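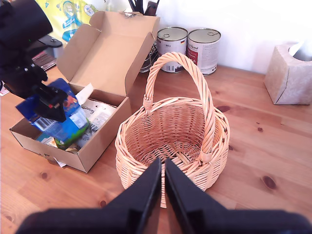 Forum > Bimanual & Tabletop > Collection practice

Thread: Reset rules for packing tasks, how strict are you?

twohandedtom
Posted Friday, 9:12 am

Okay, I need opinions before I rewrite our operator sheet. We run box-to-basket transfers with two arms on a regular kitchen-type table, snack bags and cartons mostly, and our rules have gotten out of hand. The sheet is 2 pages now and half of it is about resets. Where the box goes, where the basket goes, which way the handle faces, what's allowed to stay at the back of the table. Operators hate it and I kind of do too.

What I want to know is whether you tape down positions or let people eyeball it. And do you have a written rule for what counts as a failed episode? Ours just says "use judgment" and every single person has a different judgment!

gurnero_fan
Posted Friday, 9:40 am

We tape nothing. Tape ends up in the video and then the policy learns the tape. I got burned on this in February with our Gurnero set, 414 episodes with little blue corners on the table, and the thing fell apart the minute we peeled them off. Eyeball it and move the basket on purpose between runs.

mudlark88
Posted Friday, 9:58 am

Disagree, sort of. Moving stuff on purpose is fine if somebody writes down the range. "Eyeball it" in our lab meant everybody put the basket in the same comfy spot on the right, every time, for weeks. We print a card with a rough zone for each object and the operator draws one before each run. Takes a few seconds.

For failures we use this:
Drop outside the basket = fail, stop recording, keep the file, tag it.
Drop inside the box = keep going, regrasp is good data.
Arms touch each other = stop, both arms home, check the cables before you restart.
Hand in the workspace while torque is on = session over, go talk to the lead.

That last one is not up for debate at our place.

twohandedtom
Posted Friday, 10:21 am

The cards are a great idea, stealing that. And yeah, the arms touching thing is where I get nervous. One of ours comes in over the box and the other one works from the front, so they share a lot of air right above the thing you're trying to grab.
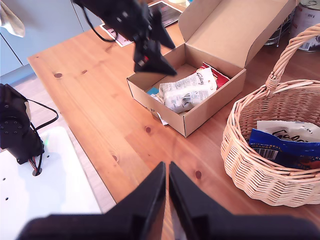

Our current rule is that only one gripper can be below the top of the box lid at a time, and the other one waits up high. It's slow – like, painfully slow when somebody is new – but I'd take slow over bent fingers. I also want a line about cables in there. A loop sticking out to the side of the base is exactly the kind of thing people stop seeing after a week.

serra_bench
Posted Friday, 10:47 am

One gripper at a time kind of defeats the purpose of having two arms, no? If you want one to hold the box steady while the other picks, your rule bans it. We wrote ours per task. Handovers and hold-and-pick are allowed below the lid, everything else isn't.

gurnero_fan
Posted Friday, 10:55 am

+1 to serra. A blanket rule like that gets ignored by lunchtime.

mudlark88
Posted Friday, 11:03 am

I'd keep the blanket rule for the first 25 runs with any new operator and then loosen it. We do that on the Odlow rig and people don't seem to mind, they know it ends.

twohandedtom
Posted Friday, 11:30 am

Ha, okay, fair point on the hold-and-pick. I'll split it by task and do the new operator thing on top. What about background clutter? I've got one person who clears the whole table every morning and one who leaves everything exactly where it is, and we're at more than 2,000 episodes so it's a real mix by now.

serra_bench
Posted Friday, 11:52 am

Leave it a mix but log it. One checkbox, "background changed y/n", and snap a still at the start of the session. We skipped that on the Gondcombe runs and I spent days scrubbing through video to figure out which sessions matched.

gurnero_fan
Posted Friday, 12:06 pm

Checkbox yes, still no. You already have the first frame of every episode, why take another picture?

serra_bench
Posted Friday, 12:15 pm

Wrist cameras don't see the whole table. Ask me how I know.

twohandedtom
Posted Friday, 12:34 pm

I'll put the checkbox in and try the still for a while. Draft goes up in this thread when it's done, and if it's longer than one page please yell at me.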